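Section 4: Fitting the Board, the Rail and the Tray

By the time you reach this section your Osteo frame should be standing on its own, with the lower rails bolted up and the feet screwed in. If it is still lying on its side in the hallway, please go back to Section 3 and finish there first. The board is the heaviest single piece in the box, and it needs a steady frame to sit in.

Part list for this section

Trovia board, light wood, one
Peg rail, black, with its short supports already attached, one
Pegs, black, four
Lobo tray, black, two-lobed, one
Rail screws, in the small bag marked R
Board screws, in the small bag marked B
Felt strip, self-adhesive, one roll of 1000 mm
Hex key, from Section 3

Keep the spare felt. You will want it one day, probably the day you move house.

4.1 Before you lift the board

1. Take the board out of its carton and lean it against a wall in the room where it will live. Leave it there overnight. Wood likes to get used to a room, and a board that has come straight off a cold truck can sit a hair too tight in the frame the next morning.

2. Choose the side that will face up. Both sides are sanded and finished, but only one has the starter holes for the rail, and those holes do not go all the way through. Run your palm across it and you will find them easily.

3. Check the floor. The frame may stand on carpet, wood, tile or concrete. On carpet, press down firmly on each corner of the frame a few times so that the feet settle into the pile, then check the level again. A thick carpet can go on settling for a week or so, and we suggest one more look at the level after that.

4. Check that the two diagonal braces are snug but not fully tight. They hold the frame square, and you will want a tiny bit of give while the board goes in.

Caution: The board should be lifted by two people. One person can slide it along the floor, but please do not try to lift it over the rails alone.

4.2 Laying the board in the frame

1. Cut the felt strip into four equal lengths and stick one along each inner ledge of the frame. There is no need to reach right into the corners.

2. Stand on either side of the frame, holding the board by its short ends with your fingers underneath. Find the small rectangular notch in the edge of the board. The notch goes to the front, on the right, as seen from where you will be sitting or standing to work. If you find it anywhere else, turn the board before you lift it. Turning it once it is down is hard on the felt and harder on your fingers.

3. Lower the back edge first, then let the front edge follow. The rounded corners give you a little room to ease it in. If one side hangs up on a rail, lift it back out and start over. Pushing down with your weight may mark the finish.

4. Slide the board gently until the gap looks even from side to side. Your eye is good enough for this.

5. From underneath, put in the board screws with your fingers, then go around with the hex key and give each one a half turn. Go around a second time and finish them off.

6. Now tighten the braces fully.

Note: Some early boards were shipped with the notch at the left. If yours is one of them (the number 1363 is stamped on the underside), it works perfectly well as it is, and you only need to swap left and right when we talk about the notch in the rest of this booklet.

4.3 Fitting the peg rail

The rail is the part people are most pleased with once they have lived with it for a while. It stands a little way off the board on its short supports, and the four pegs give you a place for the small things that otherwise roll around: a brush on a loop, a pair of snips, a key, a roll of tape on a bit of string.

1. Lay the rail near the back edge of the board and line up its supports with the starter holes. The pegs must point toward you.

2. Put in the rail screws by hand, all of them, before you tighten any. If one refuses to start, loosen its neighbors and wiggle the rail. It nearly always gives in.

3. Tighten from the middle outward. Stop as soon as the supports sit flat on the wood. These are wood screws in fairly soft wood, and one turn too many will strip the hole. (If that happens, a matchstick and a drop of wood glue in the hole, left overnight, will usually put things right.)

4. Push each peg in until it clicks. The pegs are all the same, so the order makes no difference.

Just to the right of the rail you will find a small round hole in the board. It takes the stem of the clip-on lamp, which is sold separately. If you have no lamp, you can leave the hole open, or stand a pencil in it, as we do here at Plemley.

Caution: Do not hang anything on the pegs that you would not hang on a coat hook in a kitchen cupboard. They are made for light tools and should not be used as a handle for pulling the frame across a room.

4.4 Placing the tray

The Lobo tray has the outline of two circles run together, with a raised rim all the way around. The left lobe is slightly larger than the right. It goes roughly in the center of the board, below the rail, so that you can reach it easily with either hand.
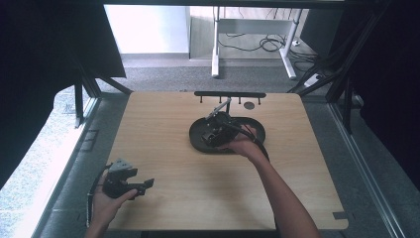

Fig. 4. Board seated in the frame, with the peg rail toward the back and the tray near the center.

1. Wipe the underside of the tray and the middle of the board with a dry cloth. Grit caught between the two will leave fine scratches, and on such a pale surface they do show.

2. Set the tray down with the larger lobe to your left. Left-handed users sometimes like it the other way around, and that is fine too.

3. Sit or stand at the board as you normally would, rest your forearms on the wood, and see where your hands fall. Move the tray until the rim is just inside your reach and you are not leaning forward. Give this step a few minutes. Most of us set the tray too far back the first time and then spend a month wondering why our shoulders ache.

4. When you are happy, you can leave the tray loose or fix it down with the peel-off pads in the lid of its box. Press for a slow count of ten. The pads reach their full hold after a day.

Note: Once the pads have been peeled and pressed they can be moved one time only. We suggest using the tray loose for the first couple of weeks, until you are quite sure of its place.

4.5 Cords and the corner notch

The notch in the front right corner is there for a cord, so that it can drop over the edge of the board without being pinched against the frame. It holds one ordinary cord comfortably, or two thin ones.

1. Bring the cord across the board in an easy curve, leaving plenty of slack near the tray.

2. Drop it through the notch and let it hang down inside the metal rail.

3. Fasten it to the rail with one of the soft ties from Section 3. Leave the tie loose enough that the cord can slide.

Caution: Keep cords out of the walkway. If your outlet is farther off than the cord will reach, move the frame closer to the wall. The longest extension we recommend under the board is 3000 mm, laid flat along the lower rail and tied in place.

4.6 A last check

Put both hands flat on the board and lean, gently at first and then with a bit more weight. You should feel nothing move. If the board ticks or creaks, the usual culprit is a screw underneath that missed its second turn. If the whole frame sways, go back to the braces. Please stay under 80 kg in total on the board, including whatever you have stored on it, and never sit or stand on it, however tempting it may be when a light bulb needs changing.

4.7 Looking after the wood

The board comes with a thin clear finish that will put up with a good deal of everyday use. For ordinary dust a dry cloth is plenty. For anything sticky, use a cloth wrung out in warm water with a drop of dish soap, working along the straight lines of the grain, and dry it right away with a second cloth. Lift the tray now and then if it is loose, and wipe beneath it.

Please keep scouring pads, bleach and nail polish remover away from it. Hot mugs and pans need a mat.

The wood will deepen a little in color over the first year, and more quickly near a window. If the tray stays in one spot all that time, you will find a paler shape beneath it when you finally lift it. This fades once the light gets to it.

The black parts (rail, pegs and tray) can be wiped with the same damp cloth. Check the rail screws every few months, and sooner if the room is very dry in winter.

Section 5 covers the lamp and the under-board shelf. If you bought neither, you can go straight to Section 6, Moving the Frame.

Text revised 15 April 2022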